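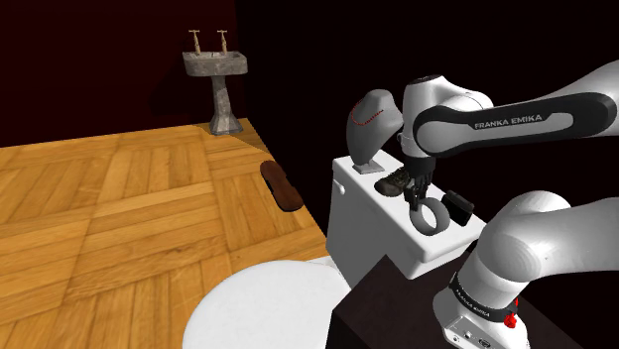

Diary: the hinge that wouldn't behave

2020-07-22
By Ismail Soliman
Filed under: Workshop Diary, Moulding, Odds and Ends

Well, I promised myself I'd write this up before bed, and it's late and the tea's gone cold, but a promise is a promise. We finally had a proper go at the lunchbox lid for Skarnent today, the one with the living hinge along the back, and I have been thinking about that little strip of polypropylene ever since I washed my hands and came home.

The trouble goes back to April, when the first samples came off the tool with a pale line right across the hinge. They'd bend nicely a few times and then go chalky and split at one end, always the same end, nearest the gate. I blamed the material (I always blame the material, ask anyone at Lurkamgate). We changed grades, we dried it even though everyone told me polypropylene hardly needs drying, and I fiddled with the melt temperature until the press and I were barely on speaking terms.

Yan was the one who came good in the end. They're the little toolmaking outfit who cut the mould for us, and they'd asked for the tool back to have a look at the gates. There were 2 of them feeding the lid, one on each side of the hinge, and of course the plastic was meeting itself smack in the thinnest part. A weld line, plain as day once someone has drawn it for you on the back of a delivery docket. They blocked one off, opened up the other and polished the hinge land while they were at it, and I felt a bit of a goose.

So this morning we hung the tool again and got going. The first few shots were short, as they always are, and then the colour settled down to that lovely soft grey and out they came. I flexed the first good one while it was still warm, which is how my old foreman taught me to do it, slow and all the way over so the fibres line up. Then I sat on an upturned crate with a bag of them and did the rest by hand, because I'm stubborn and I like to feel it for myself.

We stopped the run at 1,632 lids. I put 228 aside in the blue tub for Damix to test properly on their flexing rig, and the others are boxed by the roller door. The catch is still a shade tight for my liking, and I suspect little kids will struggle with it at lunchtime, so I'll ring Skarnent tomorrow and see how they feel about taking a whisker off it. It's only steel-safe one way, so I'd like a clear answer first!

I also need to order more mould release and find out who has walked off with the good brass scraper. I had it beside the press before smoko – I'm certain of it.

Home by seven, soup for tea, and my thumbs are aching something terrible.

Comments

Marg T: Oh Ismail, the thumbs! We used to do the same with shampoo caps and I couldn't open a jar for a week. Glad the hinge came good.

ToolroomPete: Single gate is the way to go on those. What thickness did you end up with at the hinge? I've had trouble going much under a quarter of a mil.

Ismail Soliman: Pete, a touch over that, I'll dig out the drawing and let you know. Marg, I've got them in warm water as we speak (well, one of them, I'm typing with the other).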